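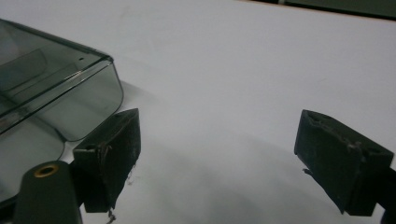

Mastuleck Storage Trial: Progress Report to the Flurton Fund

Print this page | E-mail this page

15th January

This report covers the second half of the storage trial at the Mastuleck workroom. The first report went in last July and was, in my view, too cheerful. I have been asked to say how the money was used and whether the containers are doing what the application said they would do. The first part is easy. The second part is where I have doubts.

What was bought

We bought 78 tinted plastic containers for small supplies: hooks, thread, clips, labels, spare parts for the hand tools. They replaced the cardboard trays that had been in use since the room opened. The application claimed that people would be able to see what was in a container without opening it, and that this would cut down on lost items and double ordering.

The tint is the first problem. A smoky gray body is see-through in the sense that you can make out that something is in there. With the inner ledge in the way, you can't always make out what. Black clips and dark green clips look the same through it. The supplier's page for the Sakai line called the finish "clear smoke," and I should have asked for a sample before agreeing to the order. Plain clear plastic would have cost a little more and answered the whole question.

The second problem is the shine. Under the overhead lights the rims throw back a bright line, and paper labels stuck near the rim are hard to read from a standing position. We moved the labels to the lower front. They now read fine, except on the bottom shelf, where you have to crouch.

What has been claimed and what I can support

The July report said that time spent looking for supplies had "dropped sharply." I went back through the notes and can't find a measurement behind that sentence. Two people said the room felt easier to work in. I don't doubt them, but the room had also been cleaned and the tables cleared that same week, and I would feel better about a messy room after that too.

What I can support is the ordering record. In this period there were 23 repeat orders for items we already had on the shelf. There is no matching count for the period before, so I can't tell the Fund if that is an improvement. It still seems like a lot for a system that is supposed to show you what you own.

The containers themselves have held up. None has cracked. The rounded corners make them easy to wipe out, though they also waste space on the shelf, and the tabletops pick up smudges wherever the containers get set down and dragged. We tried felt pads on a few. The pads came off.

Money

The grant for this period has been spent apart from $260, which was set aside for replacement lids. We have not needed any lids. I would like permission to put that amount toward a small set of plain clear containers from Mukance, to be used on one shelf next to the tinted ones. If the clear shelf gets fewer repeat orders, we will have learned something. If it doesn't, the Fund can draw its own conclusion about the next round.

What happens next

The count of repeat orders will continue, this time written down by shelf. Everyone using the room has been asked to note when they open a container and find the wrong thing. I expect that people will forget to do this, so the numbers will be low and should be read that way.

I am not asking for the trial to be extended to the upstairs room. The earlier report recommended it, and I'd ask the Fund to treat that recommendation as withdrawn until the shelf comparison is finished. The trays upstairs are ugly but people know what's in them.

A list of all purchases with receipts has been sent separately.

Related items
Mastuleck Storage Trial: First Report (July)
Flurton Fund: Notes for Grant Holders
Workroom Shelving: Original Application
Changing the Scope of a Funded Project

This site uses cookies to remember your settings. By continuing to browse you accept our use of cookies. Accept | Read more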